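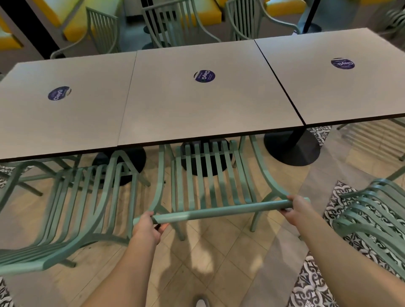 Ticket: Chair tuck demos, cafe floor. Policy lets go early
Project: Skirkon
Site: Paulík, ground floor
Status: Open (reopened twice, currently sulking)
Opened: Sat 9 November

Problem as reported

The task is "grip the chair by the top rail, move it, square it to the table, let go." People do this with no training while carrying on a conversation. Our policy, trained on demonstrations from the Skamitus remote rig, gets both hands to the rail, starts the move, then opens the left hand partway through. The chair pivots on the remaining hand and ends up facing the neighboring table, as if it had heard something interesting over there.

Setup

Green metal chairs with slatted backs, square pale tables pushed together in a row, tile floor. Two-arm remote control, one operator, leader arms at the counter. Demonstrations by hand are recorded separately with the head camera and used for the approach only. Kanosus build from August, unchanged. Please leave it unchanged.

Log

Entry 1
Reproduced. 14 attempts, early left release in 10 of them. The other four were fine, which rules out the comfortable theory that the gripper is simply broken.

Entry 2
Swapped left and right gripper fingers. The fault stayed on the left. Swapped them back, lost one screw, found the screw.

Entry 3
Blamed the floor. Part of it is plain beige tile and part is patterned, and I had a lovely theory about the chair feet catching on the grout lines and the force reading spiking. Moved the whole test to a plain stretch. Left hand let go right on schedule. Theory withdrawn.

Entry 4
Blamed the slats. From the head camera you look down through one chair back and see table bases and more slats behind them, all of which must be confusing for a model. Hung a gray blanket behind the chair. It made the place look like a puppet theater and changed nothing.

Entry 5
Replayed the remote demonstrations at quarter speed, which I should have done in Entry 1. In 13 of them the operator relaxes the left trigger while the chair is still moving. The chair stays put in the grip because the gripper is slow to open and the rail is round enough to hang on the fingers for a moment. By the time it would have slipped, the operator has squeezed again. So the robot has been carefully shown how to let go in the middle. It learned the lesson. The operator was me.

Entry 6
Compared with the hand demonstrations. Both hands close on the rail, one toward each end, and stay closed until the chair is down. Apparently I know how to move a chair when I'm attached to my own arms.

Entry 7
Filtered out the bad episodes and retrained. Left hand now holds. It also refuses to let go at the end, so the robot stands there holding the chair like a waiter who expects a tip. Not closing the ticket.

Next steps

1. Record 10 new remote demonstrations with a trigger stop fitted, so that half-squeezed isn't available to me.
2. Pause a full second with the chair at rest before opening both hands.
3. Log the trigger command and the measured finger gap as separate channels. They are currently one column with an optimistic name.
4. Return the blanket.

Workaround until then

Use the August checkpoint for approach and grip only, and finish the chair by hand.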